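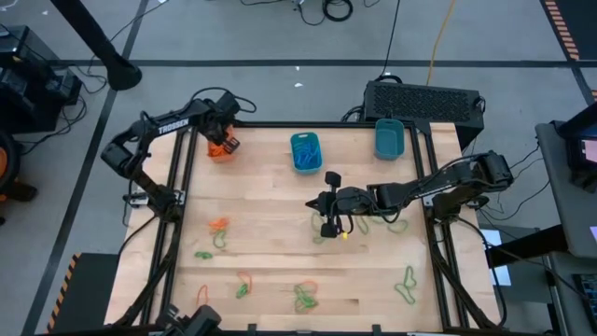 Can a two-arm robot be taught to sort loose rubber bands using an off-the-shelf training service, without the buyer writing any control code?

It can for bands that lie by themselves on the table. For bands that are tangled together, the service we reviewed gave mixed results, and a person still had to step in on more than half of the test runs.

4. Evaluation of the Flidow service on a rubber band sorting task

4.1 What was reviewed

Flidow is a paid service from Stellent. The buyer records demonstrations on their own robot, uploads them, and gets back a trained policy along with a small program that runs it. The package includes a recorder, a web tool for checking and trimming episodes, and one round of retraining after the first policy has been delivered. It does not include arms, cameras or a table. We used the robot cell in the Türkmen building, which was already set up for earlier work, and bought the service at the standard rate in April. Stellent knew we were writing a review and had no say in the text.

We compared Flidow with Grakell, the training pipeline we normally use, which runs on our own computers. Both were given the same demonstrations. The comparison covers the work a lab has to do before a policy runs as well as how the policy behaves once it does. A buyer with no programming staff would care mostly about the first part.

4.2 Task and cell

The task is to pick rubber bands off a wooden tabletop and put them in small plastic baskets according to color. Rubber bands were chosen for three reasons. They are cheap, they change shape every time they are touched, and they tangle. Many public tests of two-arm systems use rigid blocks or folded cloth. A band is smaller than cloth and gives the cameras very little to look at, and when it is lifted by one side it may bring a neighbor with it.

The cell has one arm on each side of the table, mounted to a black aluminum frame and facing each other across the wood. Each arm ends in a two-finger gripper. We fed the service three camera views, one from above and one from each gripper. Baskets were placed along the far side of the table, within reach of both arms. Two or three were used depending on the session. We changed their colors and positions between sessions so that a policy could not learn a fixed drop point and ignore the basket itself.

Each episode began with bands scattered over the table by hand. Some fell alone and some fell in clusters, and the clusters were left as they fell. An operator at a separate station then drove both arms. Operators were told to use either arm, to pass a band between grippers if that helped, and to stop when the requested color had been cleared. They were not told how to deal with a tangle. In practice all of them arrived at the same approach, holding the cluster down or up with one gripper and drawing the wanted band out with the other.

4.3 Recording and upload

Hye-jin Do ran the recording sessions and Magdy Nasr handled the uploads and the two training setups. After trimming, the set held 834 episodes. Of these, 277 were tagged in the web tool as containing at least one tangle that had to be pulled apart before the band could be dropped. The tag was added by the operator at the end of the episode, so it depends on judgment, and two operators might tag the same episode differently.

The recorder installed without trouble. It found all three cameras on the first try but assigned the two gripper views to the wrong arms. We fixed this by editing a settings file. The manual covers the step on a page about replacing cameras, and a first-time buyer would probably not look there. The episode checker is the best part of the package. It plays all views side by side with the gripper positions drawn underneath, and marks any stretch where both arms are still for longer than a set time. Most of our trimming was done by accepting those marks one after another.

Upload was slower than we wanted. The tool sends episodes one at a time and starts the current episode over if the connection drops. We ended up leaving it on overnight. Grakell has no upload step, but it has no episode checker either, and we used the trimmed set from the Flidow tool for both.

4.4 Table layout during the sessions

Basket layout turned out to matter more than we had planned for. In the first sessions the baskets stood in a straight row against the far rail. The grippers tended to touch the rail when coming down over them, and operators slowed down to avoid it. Later we let the baskets sit at different depths, with one or more moved forward onto the wood. Figure 2 gives one such layout, with an orange basket and a darker teal one set farther back and a brighter teal one between them, already holding blue bands. The two grippers are close together over the middle of the table, and the remaining bands are spread around them in clusters and singly.
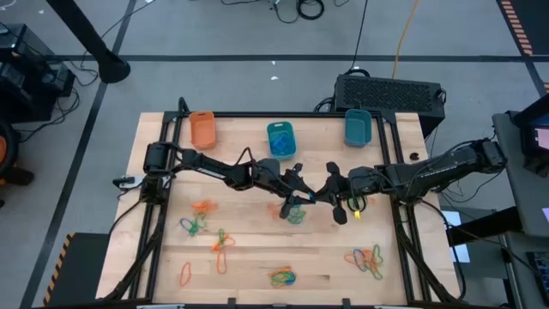

Moving the baskets forward took away some of the clear space that operators used for pulling bands apart. The middle of the table is where both arms reach most comfortably, and it is also where a forward basket gets in the way of an elbow or a cable. We settled on a rule that a basket could be moved toward the operators' working area by no more than its own width. This was kept for the rest of the recording and for all test runs.

The cables needed attention as well. Both arms carry their cables in loops along the links, and a loop that stood out too far could catch on a basket when the arm reached over it. We tied the loops closer before testing. The Stellent setup guide says nothing about cable routing, and support told us they consider it the buyer's side of the work. That is a fair position for a service sold without hardware, though a short note in the guide would be useful.

4.5 Test runs

The delivered policy was tested in 41 runs. At the start of each run, bands were scattered by a person who had not taken part in the recording. A run counted as finished when every band of the requested color was in the right basket with no help. Touching a band, a basket or an arm counted as help, and so did restarting the program. Bands of the wrong color that came along with a correct one were noted but did not end the run.

The policy finished 18 of the runs. Most of the others went well until only clusters were left. The usual failure was a repeated grasp at the same cluster, in which the gripper closed on two bands at once, lifted, and let them fall back together. The policy did use the second arm in the way operators had, but often too late, after the first gripper had already let go. A less common failure was a band that stayed on a fingertip after the gripper opened over the basket. Operators had dealt with this by brushing the fingertip against the basket edge. We saw the policy try the same motion several times, and it did not always follow through.

Single bands gave it little difficulty. Orange and green bands were told apart reliably under our lighting. Thin bands lying flat were missed more often than thick ones, and a band stretched into a narrow loop was sometimes gripped at the end, which made for a long hanging strand on the way to the basket.

The Grakell policy was tested under the same rules. It moved faster between the table and the baskets but was rougher in its grasps and pressed into the wood often enough that we lowered the force limit partway through. For that reason we do not give a side-by-side score. Our impression is that the two are close on single bands and that Flidow is somewhat better on clusters.

4.6 Retraining and support

The included retraining round was used to add more episodes that started with clusters only. The second policy brought the other arm in sooner. It also hesitated more over single bands, holding both grippers above one before either came down. Support suggested balancing the two kinds of episode more evenly, which seems sensible, but a further round is charged separately and we did not buy it.

Questions to support were answered by people who had clearly opened our episodes. One reply pointed out that in a number of recordings the requested color was typed in with a trailing space, so the training had treated it as a separate label. The checker does not catch this. We corrected the labels before the retraining round, and part of the change between the two policies may come from that correction.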